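Workshop > Builds > Tarnari

Builds Gallery Parts Notes About

Reading time: 2 minutes

Tarnari at the table: three pictures

I've been promising more pictures of Tarnari for ages, so I've finally put a few up. It's our shared workshop project, a pair of gloves and the software behind them, and the plan is to show a robot arm how to tidy a table by doing the tidying ourselves. We build it in the back room at Culgate, mostly in the evenings, mostly on biscuits.

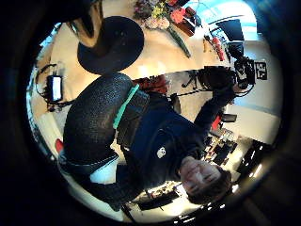
The big textured glove, up close, with the teal strap.

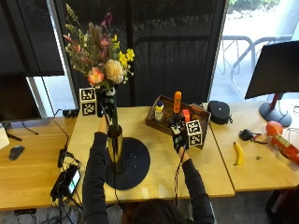

Both gloves in use: one hand on the gold vase, the other at the tray.

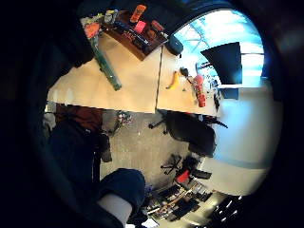
Tray, banana and the join between the two bits of table.

A few bits for anyone following the build. The black and white patterned cubes by the hands are how the software (we call it Grever, don't ask) works out where each hand is. We print the patterns on matt card, as the glossy stuff threw back so much window light that Grever kept losing them! Each cube has its own set, so it can't muddle left and right any more, and that alone saved me a whole month of shouting at the screen.

The cables are the bit I'd most like to be rid of. I've got a wireless board called Tavares half soldered at home, and it works beautifully for 5 minutes and then sulks. New battery clip in March, hopefully.

As for the flowers, yes, they're a pain to handle, and that's why I like them. Anything with a stem bends and flops about, and a banana is a funny old shape to pick up too. We're after 100 clean goes with each object before we let the arm have a try, and Grever's log stood at 1,006 goes in all last time I looked, clean ones and rubbish ones together.

Next gallery will be the arm's wrist joint, once I've found the other 2 bearings.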